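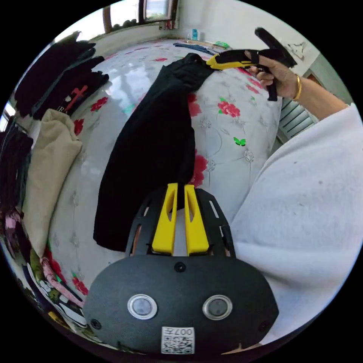
Laundry again. Third load since September started, or feels like it, and the machine downstairs still ate 2 of my quarters and gave nothing back. Wrote the number of the repair place on my hand and then washed my hands, so. Black things today. All of them. Why do I own so much black, everything comes out of the dryer looking the same and I have to pick it up by the end and hold it out to know what it even is. The one on the bed, stretched crooked, one end wide and the other all bunched up at the top, that's how it goes with every single one. Pull the top, the bottom goes sideways. Smooth the bottom, top's a knot again.

Tried folding on the bed and not the kitchen table bc the table is covered in the Wemley papers. Lease stuff. Have to sign by the end of the month and I still haven't read page four properly, the part about the parking. Rent goes up 60 a month if I stay. Not terrible. Not nothing.

Method, for my own memory as I will forget by next week: lay it flat, legs together if it has legs, sleeves in if it has sleeves, half, half again, stop. Don't do the roll thing. Katsuhiko rolls everything and swears by it and his drawer does look nice but mine came undone by morning and I was digging for socks at 6:40 like a raccoon. Folding. Flat. Done with that argument.

Lint!! Forgot about the lint. Black plus the gray towel in the same dryer, never again. Went over two shirts with tape from the desk drawer, used up the tape, now no tape for the Juvport box, which has to go back. Wrong size lamp shade. Add tape to list.

List: tape, dish soap, the small light bulbs (check which), onions, stamps, something for Mom's birthday that isnt a candle.

Called her while I was folding, phone on the pillow, speaker on. She asked if I was eating. Said yes. Had toast. She says the Koutsoukos place on her corner finally opened again after the painting, same menu, the soup costs more. She wants me to come down and I want to go, only the bus is 73 miles of sitting next to somebody's egg sandwich. Will look at tickets tomorow. Said I would so now I have to.

Closet situation: bad. Top shelf is all winter stuff and the one box I haven't opened since I moved in. Know what's in it, mostly cables, and the mug from Groltness they gave everyone the year I left. Should toss. Did not toss. Took down four hangers with nothing on them and put the good black pants there, the ones for the interview — if there is an interview. Ilari said he'd pass my name along and Ilari does do what he says, it just takes him a while. Not going to text him again. Texted him already this week. Twice if you count the thumbs up.

Pants have a loose thread at the hem, left leg. Don't pull it. Sew it. Needle is in the tin with the buttons, the tin is under the sink for some reason, I think I put it there when the people came to look at the radiator.

Money: put away what was left from the paycheck, savings is at 1,000 even. Looked at it on the phone for a while. Been stuck at nine hundred and something since spring, kept taking out for dumb things, the tire, the dentist (ok not dumb). Leaving it alone now. Leaving it ALONE.

What's still on the chair: the sweater that has to dry flat, pillowcases, one sock with no partner, the apron. Sheets I'm not folding, fitted sheet can go in a ball, been going in a ball my whole life. Moved the pile over so I can sleep on the wall side.

Late now. Ate the rest of the rice standing up. Window's open and somebody across the way is playing the same song over and over, the slow part, stopping in the same spot, starting over. They were at it last night too — getting better, maybe.

Tomorrow: sign or don't sign. Bus tickets. Tape. Hem before anything else, if I get up in time.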